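Subject: Re: [club-arms] Sorting task for the Naltley open house
List: club-arms
In-Reply-To: message of Sunday, 9:40 pm

> Good news from the bench, everybody. The two-arm sort is working
> well enough that we would like to make it the centerpiece of the
> Naltley open house in October. We ran it 50 times over the weekend
> and got a 90% success rate, which is a big step up from where the
> Puvetti team was last spring with one arm.
>
> The plan is that visitors scatter the blocks, one of us presses
> start, and the arms clear the paper together. We think this also
> covers the "cooperation" category for the Conis student challenge,
> so we'd only need to prepare one thing for both. If there are no
> objections we'll send in the entry form this week and stop work on
> the single-arm stacking task.
>
> Ideas for a team name are welcome. So far we have Ochoa Two, after
> the room.

I have objections, so please hold the form for a few days.

First, the 90%. I went through the run sheet that's in the shared folder and I can't get to that number. There are 50 rows, fine. But 18 of them have "restarted" in the notes column, and most of those are scored as a success. What does restarted mean? If an arm missed, somebody put the block back, and the second try worked, then I'd call that a failure followed by a different run. If it means the laptop went to sleep before anything moved, okay, throw the row out and say so. Right now the sheet mixes the two and I can't tell which is which, and I doubt whoever wrote it up can either by this point. I'm not accusing anyone of cooking it. I just don't want to stand at a table in front of parents and a Conis judge and repeat a figure that I wouldn't accept from another club.

Second, "visitors scatter the blocks." Did visitors scatter them in the 50 runs? Did anybody outside the bench team? Our own people have been laying out blocks on that paper for weeks and we all know by now what the arms like. We leave lots of room between them. We don't put two side by side, we don't stand one on top of another, and we sure don't push one up against the edge of the sheet. A seven-year-old is going to do all of those in the first ten minutes. I'd like to see one evening of runs where someone who has never been in the Ochoa room dumps the blocks out of a cup and we take whatever we get.

Third, and this is the one I care about, I don't think we can enter this under cooperation. I read the Conis category text twice. It asks for a task where each arm depends on the other. Ours doesn't. The left arm takes what's near it, the right arm takes what's near it, and the middle goes to whichever one the script says. You could put a wall down the center of the table and only the orange block would care. 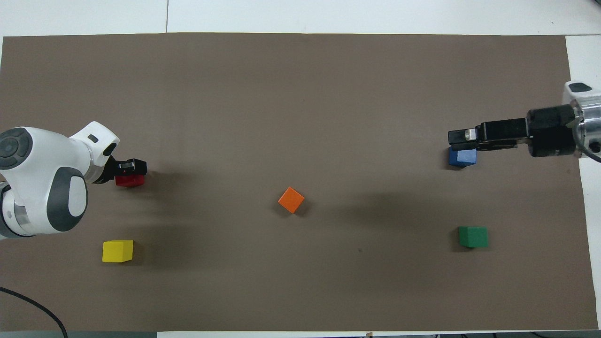

Two arms working at the same time is nice to look at and I'm not knocking it. I would clap. But a judge who asks "what does the left one know about the right one?" is going to get a long silence from us, and the true answer is that there's a rule keeping them out of each other's half and a wait timer for the center. A handoff would count. One arm holding something steady while the other works on it would count. Even the right arm changing its order when the left one falls behind might count, and that's maybe two weeks of work if the planner code is as clean as people keep telling me it is.

On dropping the stacking task: please don't. I know it's slow and it looks dull next to this. It also has the only log in the whole club that I trust, because the Puvetti group wrote down every single drop, including the embarrassing ones. If the two-arm thing falls over on the day we will want something that we know the real numbers for.

Some smaller things while I'm complaining:

- The paper. Is the color of it part of the setup or did we grab what was on the roll? If the block finder was tuned on brown we need to bring brown, plus a spare sheet. Naltley's tables are not ours.

- Lighting. Every run on the sheet is from the evening. The open house starts at 2 in the afternoon in a room with windows. The arms throw big soft shadows on the paper and I'd like to know that a shadow lying next to a block in daylight doesn't change anything. Maybe it's fine. It isn't tested.

- Somebody wrote in the planning doc that the system could "run 365 days a year unattended." Please take that out. It has never run through a full club meeting.

- Emergency stop. Who's standing by it when there are kids at the table? I want this settled before the form goes in.

What I'd propose: rerun the count with a rule agreed ahead of time for what a restart is, do one evening with outsiders placing the blocks, and enter the general category unless there is a working handoff by the deadline. I can keep the run sheet if people would rather have a grump do it. I'm free most evenings after 7.

No opinion on the team name.

--
You are receiving this because you are subscribed to club-arms.
To unsubscribe, send a blank message to the list with "leave" in the subject.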